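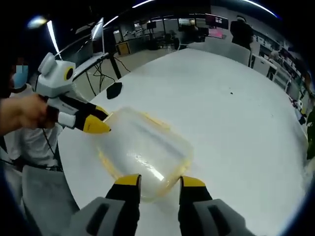
4.2 Shared meals and the timing of commitment talks

In the second wave of the survey we asked 941 adults from Rotley and Zosthorpe, all of them in a relationship of less than four years, how often they eat at home with their partner. We also asked if they had ever talked openly about living together. Couples who ate together on most evenings reported this talk earlier than the other couples. The difference stayed when we controlled for age and for working hours.

Figure 3. Months from first meeting to first talk about living together, by number of shared meals per week. Bars show the median of each group.

The direction of this effect is not clear to us. It is possible that partners who already feel secure choose to cook at home more often. Oh and Brernitz, who followed 300 couples, found a similar pattern but they asked only one partner. In our sample both partners answered separately, and in 50 couples the two answers did not agree on whether the talk had happened at all. We kept these couples in the main model and return to them in Section 4.3.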